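November, 9:40 a.m.
Entry by: Gough, sheet materials bench

Work continued on the thin orange stock intended for the Lustelari folder inserts. Blanks are cut to 345 by 235 mm and stored flat under the steel plate until needed. Fold lines are to be marked on the matte side only. Colleagues are asked to return offcuts to drawer 9.

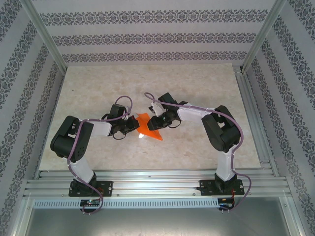 Okuven Workshop, Sheet and Folding Section

The orange piece on the marble-patterned top is translucent and comes to a point at one corner. Glare on this material makes pencil marks hard to read, and grease pencil is preferred. The surface should be wiped before each session. An order for 400 further blanks has been placed with Umow. Delivery date still to be confirmed.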